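Software Engineer, Manipulation (planning, control and the bits in between)

Zuvinix - Clungate office and lab
Full time, permanent
Posted August 28, 2020

We write software that lets robot arms pick up ordinary things and put them somewhere sensible. If that sounds easy, please apply anyway, as we could do with the optimism.

Zuvinix is a small company with a large build log. We sell a planning and control stack called Skerkel to people who have bought arms and would now like them to do something. Skerkel takes in camera images and joint readings at one end and sends out motion at the other, and most of what we argue about at lunch happens in the middle. There are 17 of us. Most write code, a few keep the code supplied with working cables, and one handles the money and has asked that we stop calling torque sensors "consumables".

We are hiring an engineer for the manipulation team. You would own the part of Skerkel that decides how a gripper should approach an object, and then the part that copes when the object has other ideas.

What the work looks like

A fair chunk of your week will be spent on grasps. Our planner takes a rough shape estimate from the wrist camera, proposes a set of approaches, throws out the ones that would put a finger through the table, and ranks the rest. The ranking is where you come in. It was written in a hurry in February by people who have since apologised, and it has a fondness for wide flat faces that does not serve it well on anything tall and thin.

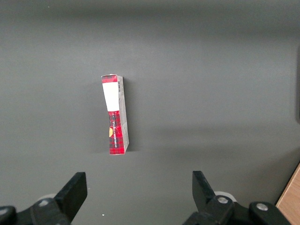 Wrist view of an upright carton, fingers open. The planner has to commit to an angle from roughly this much information.

A narrow box on its end is a good test of character for a grasp planner. Come in a little off centre and one finger touches first, and the next thing you're planning for is a box lying down. We would like the approach to be corrected while the arm is moving, using what the wrist camera reports on the way in, and at the moment that correction runs slower than anyone would choose. Part of your first few months would go on making it quicker without making it jumpy.

You would also be working on:

Perception hand-off. The pose estimator gives us a position and a confidence score. We trust the position. The confidence score is, to put it kindly, confident. You'd work with the perception team on making it mean something the planner can use.

Recovery. When a grasp fails, Skerkel currently retries the same thing with a slightly different wrist angle, like someone jiggling a key. We want it to look again and replan from what it finds.

Tooling. We have a replay viewer called Lemieux that lines up camera images, joint states and planner decisions on one timeline. Everybody depends on it and it crashes if you scroll too fast. Fixing this would make you popular very quickly.

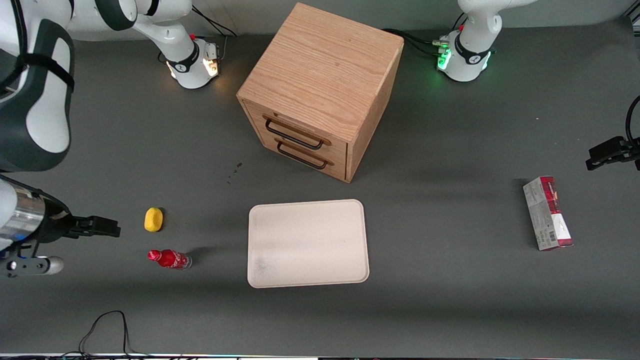

Two-arm planning is the other half of the job. Skerkel began life as a single-arm planner and the second arm was added the way a conservatory is added to a terraced house. Each arm plans its own path, a checker looks for collisions between them, and if it finds one, the arm with the lower priority waits. This is safe, and dull to watch. With a tray in the middle of the table and a drawer cabinet standing behind it, there's a lot of space that either arm might reasonably want, and a priority rule is a blunt way of sharing it out. We want both arms planned together where they need to be and separately where they don't, with the planner working out which is which. The drawers bring their own trouble: the free space changes when one opens, and the collision model needs to hear about it before the arm does.

You will spend time at the bench. We don't have a separate team who runs your code and sends you a polite report. If your change makes an arm hesitate over a bottle, you will be the one standing there while it hesitates.

What we're looking for

You should be comfortable in C++ and not rude about Python. Both are in the codebase and both are staying.

You should have worked on motion planning, control, or perception for a real arm at some point, at work or at university. We don't mind which arm. Simulation experience is welcome, as long as you have at some stage watched a simulated success fall over on a table.

You should know enough geometry to be suspicious of a rotation matrix. If you've lost an afternoon to two coordinate frames with the same name, mention it in your letter and we will feel we know you.

You should be able to write down what you did so that somebody else can do it again. We read each other's notes far more than we read papers.

It would be handy, though we can teach it, if you have used trajectory optimisation, know your way around real-time Linux, or have written a test that runs on hardware and can be believed.

You don't need a doctorate. Several of us have one and several don't, and the arms respond to everyone in the same manner.

What you get

A salary we will tell you in the first call, before you've given up an evening to anything. Pension, sensible holiday, and a budget for books or courses which you can spend without writing an essay.

Flexible hours. Bench work has to be done in Clungate, and we book the lab in slots so that it never gets crowded. Other work can be done from home, with the usual understanding that you'll answer messages at some point in the day.

A quiet office above the lab, with one window that opens. The kettle is good. The stairs are steep, but there is a lift, and all of the benches can be reached step-free.

How we hire

First there is a short video call, mostly so you can ask us things. Next comes a small exercise: we send you a Skerkel log containing 100 grasp attempts, and ask you to tell us what went wrong and what you would look at first. Please spend no more than 2 hours on it. We have no prize for people who spend a weekend, and we do pay for your time whether or not you get the job.

If that goes well, you'll have a longer conversation with 2 of the manipulation team about your exercise and a piece of your past work. There are no whiteboard puzzles. You can visit the lab if you'd like to, or we can show you round by video.

We reply to everyone, including when the answer is no.

How to apply

Send a CV and a short letter through the form on our careers page, choosing "Manipulation" from the list. In the letter, tell us about something you built that moved, and one thing it did that you hadn't planned. Code samples are welcome but not required. If you need any adjustments to the process, put them in the box marked "anything else" and we'll sort them out before the first call.

Applications stay open until we've filled the post, and we read them in the order they arrive. No agencies, please.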